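9 September 2020
By the Selell local news desk

Pen collection in Indach passes its goal before the autumn

The collection of unused and half-used pens, which started in the offices of Indach in the spring, has received 3222 pens until now. The goal for the whole year was 2000. The organizers at Dukier, a small association which gives writing materials to schools and evening courses, informed us of the number this week and said that the collection will stay open until the end of October.

In total 53 offices have taken part. Most of them are small, with two or three rooms, and they sent their pens in envelopes or in shoe boxes. The largest delivery came from the stationery shop Milošević, which closed its second store in the summer and gave everything that was left in the drawers behind the counter. In this delivery were also markers, erasers, a bag of paper clips and several staplers. Dukier had asked only for pens, but the staplers were accepted too.

The pens must be sorted before they can go to the schools. This work takes more time than the collecting. Every pen is tried on paper, and pens which do not write after the third line are put aside. Then the pens are divided at a table into plastic bins, and from the bins they go into paper bags. The bins are simple ones of the kind which is sold for kitchen drawers and shelves. Dukier has chosen different colors, so that it is possible to say "the yellow one" or "the blue one" across the table and everybody understands. What goes into each bin is decided at the beginning of every session, because the deliveries are very different. One office sends only black ballpoints, and another sends a mixture of everything that was on the desks.

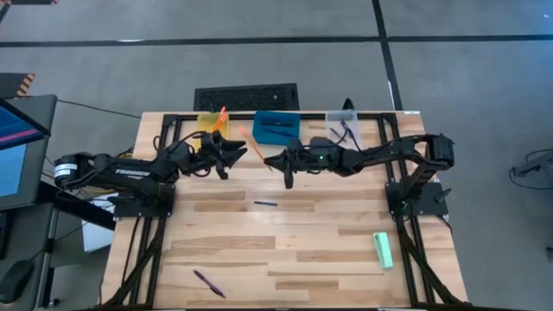
Orange pens in the yellow container, dark pens in the teal one.
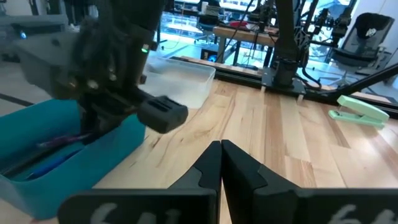

A mint-green stapler on the wooden tabletop.
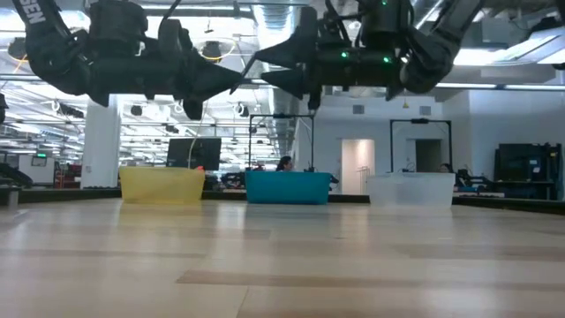
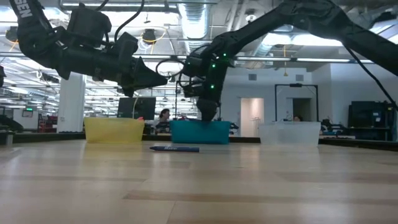 A single dark marker or crayon on the table, in front of the bins.

Can I also bring pens if I do not work in one of the offices?

Private persons are welcome to bring pens until the end of October. Please put them in a closed bag or an envelope and leave it at the front desk of Dukier or at the Milošević shop. Pens without a cap are accepted if the tip is clean. Fountain pens should be emptied first.

The first bags will go to 142 pupils in Indach, who will each receive a set for the new school year. A set has four pens, one marker and, if there are enough of them, one colored pen. The schools had asked for more blue pens, and these are the ones which Dukier still needs. Black pens are enough for this year, and the rest of them will be kept for the evening courses, where more adults have registered than last year.

The staplers and the other things are a different question. Schools can have them, but each one must be tested with real staples, and for this no time was planned. Dukier says that the staplers will be looked at when the pens are finished. The paper clips have already been given to the library.

There was also some discussion about the pens which do not write anymore. At first they were thrown away with the normal trash, and some offices complained about it. Now they are kept in a cardboard box under the table, and Dukier is looking for a company that will take the plastic. An agreement was not signed yet. Offices which would like to help with the transport of this box can leave their telephone number at the front desk.

For the next deliveries the organizers have a few wishes. Rubber bands should not be put around the markers, as they stick to the barrel after some weeks in a warm room. Pens with a company name are no problem. Correction fluid, glue and open ink bottles should stay at home. Who wants to save work at the sorting table can already separate the markers from the pens and write on the envelope what is inside.

The sorting continues in the afternoons through October. The bags for the evening courses will be packed after the school sets, and the list of courses that will receive them can be read on the notice board at the entrance of Dukier. Offices that have sent pens and did not get a receipt can ask for it there.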